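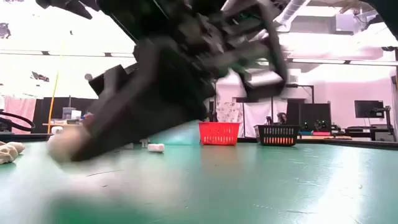 Textbook money, with paperwork

Students who get a state grant can now apply for a book allowance of $48 a course. The form runs to seven pages, one of which asks whether you have read the other six.

Solomiia Derkach in the aid office says 492 people have applied so far. The fund was set up for 600, so there is still room – for now. 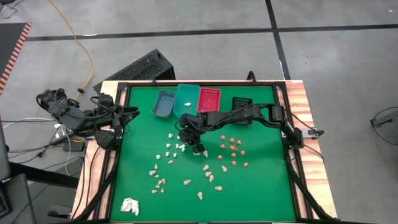 You'll need your course schedule and a receipt. Used books count. Rentals count too, provided the receipt says "rental" and not, as one campus store prefers, "misc."

Access codes for online homework are still not covered. The state considers them software, the bookstore considers them books, and the student considers them $90 gone. 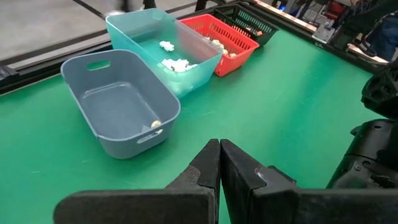
Casimiro Barrios will help with forms at the library front desk through the end of September. Bring your own pen. The allowance doesn't cover those either.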